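**Jadwiga Mazurek**
Thursday, January 25, 2018

I finished reading the old survey of the stone fish traps at Temholm, and I want to write down what I learned before I forget it. It will be a long thread. English is my third language, so please correct me if I use a wrong term.

---

A fish trap of this type is a low wall of stones, built on a flat shore between the high and the low tide. When the water is high, the fish swim over the wall. When the water goes out, they stay behind it. That is the whole machine.

---

The walls at Temholm are curved, with the open side toward the land. From the hill they look like fingernails. The survey lists six of them, but one is so broken that the authors put a question mark next to it on the map.

---

It is very hard to date such a wall. Stone does not tell you when a person moved it. The authors looked for wood between the stones, and they found stakes in only one trap. For the other traps they write "undated" and they do not guess. I respect this a lot.

---

One old guidebook says the traps are 2000 years old. The survey could not find where this number comes from. The guidebook has no source, and the later books copy the guidebook. I think many numbers in local history were born this way.

---

What helped more was the sea level. If you know how high the tide was in a given period, you can say that a wall was too deep or too dry to catch anything at that time. So you get a window of years in which the trap could work. It is a wide window.

---

Now the part I liked most. The stones at the bottom of the wall are large and flat, and the stones on top are small. At first the authors thought the wall was built by two different groups of people. Then they watched it in the winter storms.

---

The storms take away only the small stones. So every spring somebody had to put new small stones on top, and the large ones stayed where they were from the beginning. The difference in size is a record of repair. I read this page three times.

---

A person from Dradum asked me yesterday if the traps did not empty the sea of fish. The survey says a little about it. Most of the walls have a gap at the lowest point, which could be closed with branches or a net. When it was open, the fish left with the water.

---

We do not know how often the gap was open, of course. A gap in a wall does not say anything about habits. In a church book there is a complaint that a family left the trap closed on Sundays, so at least there was some rule, and at least one family did not like it.

---

The same book has the word "pratel" for the keeper of the wall. I looked for it in my dictionaries and did not find it. If somebody knows a similar word in a coastal dialect, please write to me. I first thought of the place name Pratesari, but I have no proof and it is probably only the sound.

---

A small correction to my post about the gap. I wrote "most of the walls." The table in the appendix gives a gap for the walls in the northern bay, and for the southern bay it says "not visible, covered by sand." So it is better to say "most of the walls that can be seen."

---

Also some of you asked about weed. Yes, living things come to the wall very fast. Mussels hold the stones together, and the survey says a wall with mussels on it loses fewer stones. The people who collected the mussels for food made their own wall weaker. I would like to read more about this.

---

The survey team will go back for six days in June, when the tides are low enough to reach the outer wall. They want to dig one narrow trench under the base stones and look for old soil. If there is soil, maybe there is charcoal or seeds in it.

---

Next I will read about the river traps near Srithong, which are made of bamboo and must be built again after each flood. It is a different problem, as almost nothing stays in the ground. I have the first chapter printed already and I will post my notes when I am done.

---

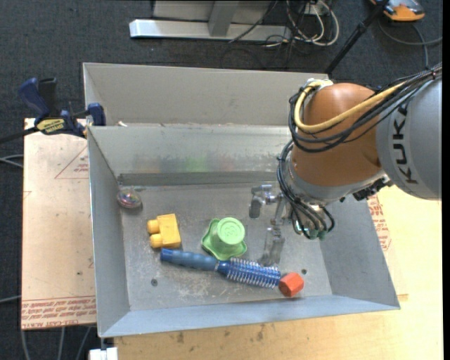

*Robot arm over a gray metal bin.*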